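Film Club Newsletter

June 20, 2025

Quick one this month, the projector bulb ate most of my week. Sorry if bits of this are out of order.

SUMMER HORROR NIGHTS: WHAT WE'RE SHOWING

First up is Zhuravel. Slow, foggy, mostly set in a grain elevator. A radio operator takes a winter job at a station that closed years ago and keeps getting answered. That's the whole plot and it's plenty. Subtitled. Very quiet for the first half hour so please, no crinkly bags until the dog turns up.

We got the longer cut, the one with the lake ending. If you've only seen it streaming you haven't seen the lake. Worth coming out for just that. The sound is the other reason — it was mixed for a room and on a laptop you loose half of it, all the low hum under the station stuff.

Drinks table opens before the movie and again at the break. Cash is easier. 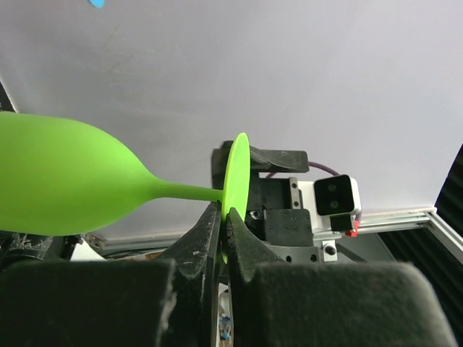 SECOND FEATURE: ILTDALE

Total change of mood. Iltdale is a boarding house picture, old-fashioned, lots of stairs. Two sisters inherit, one wants to sell, the house has opinions. I went in expecting the usual and the first hour is the usual. Creaky doors, a locked nursery, a lawyer who sweats. Then there's a dinner, one long take, and it turns into something much meaner.

Not everyone agreed at the February preview. Half the room thought the younger sister was miscast. I think she's the best thing in it, she plays it like someone waiting for a bus. The makeup effects hold up fine, done on set by the look of it. One computer effect near the end does not hold up. You'll know it.

Score is mostly organ and something scraped. Good score. There is a record of it but only 2,000 were pressed and I am not lending mine.

Running order is Zhuravel, break, Iltdale. Doors at the usual time. The side entrance is locked after the first movie starts so if your late, ring the bell and be patient.

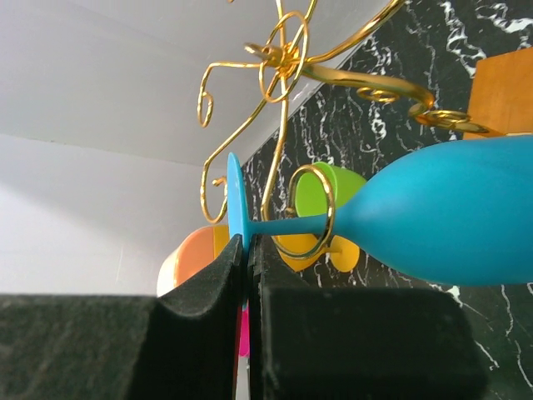
Issue 40

THE BIT ABOUT FUVMONT

Lots of you asked. Yes, we tried to get Fuvmont. The distributor wanted 2,000 dollars for a single showing, up front, plus shipping. We don't have it and I'm not going to pretend a bake sale gets us there. They did say the price may come down after the disc release, so it goes on the maybe list for fall.

For anyone who missed the fuss: Fuvmont is the one where the ski lift stops. Ninety minutes in a gondola, five strangers, something walking on the cable. I've only seen the trailer and the trailer gives away to much. Don't watch it.

Instead of Fuvmont we're putting in a shorts program. Mostly student work, a couple of older things off our own shelf, and a stop-motion piece with a moth in it that gave me a bad night. Shorts are free for members. If you've made one, send it, but please put the title and running time on it, last time we had a pile of files all called final.

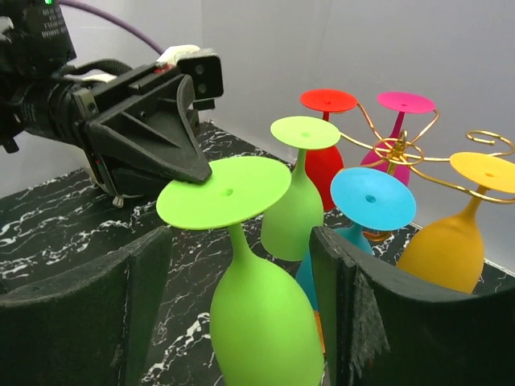

Late Show Film Society — Horror Section

READER REVIEW CORNER

Only got one this time so it goes in full. It's on Hakia, which we showed last season.

"Hakia is better the second time. First time I was annoyed by the well. Everyone goes down the well and I wanted to shout. Second time I watched the grandmother and she is never looking at the well, she is looking at the kids. Changed it for me. Still too long. The cricket sound is overdone. 2 scares, both good."

Agree on the crickets. Disagree on too long, I'd take another twenty minutes of the village. The scene with the laundry lines is as good as anything we've shown and it's just sheets and wind.

More of these please. Any length. Doesn't have to be something we screened, and you don't have to have liked it.

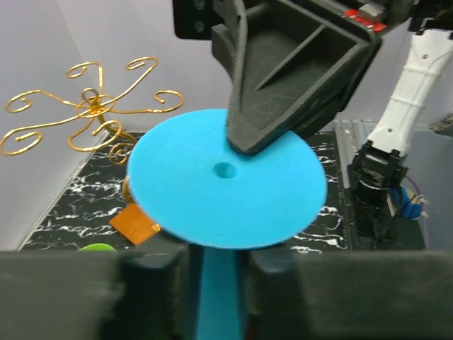 Bad reviews are more fun to type up anyway. Drop them in the box by the door or reply to this email, replying is faster.

Other stuff. Membership cards are printed, pick yours up at the desk. The row at the back with the wobbly seats is fixed, most of it. Somebody left a gray scarf after the last double bill and it's hanging in the booth. And the poster swap is back on, same shelf as before, take one leave one, nothing with tape on the front please.

Bulb is in. Tested it on reel one of Zhuravel and the fog looks great.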